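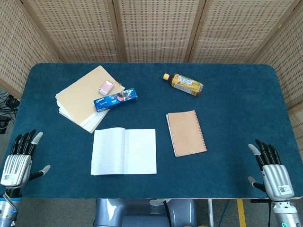 So which hand would I buy again, the Primard or the Illolico? The Illolico, mostly for the way it lets go of things.

I went back and forth for 12 evenings - longer than I meant to - and the Primard really is the stronger of the two. It holds a full bottle all day long! But thin stuff like a notebook cover drove it crazy, and the thumb lagged whenever I changed grip in Sima (Ismail Salem says that's a controller setting, and he's probably right, he usually is). The Illolico is softer, slower and a bit fussy about cables, and I still reach for it first. I'll try the wrist camera next.

Search this blog
Print
E-mail this
4 comments
15 shares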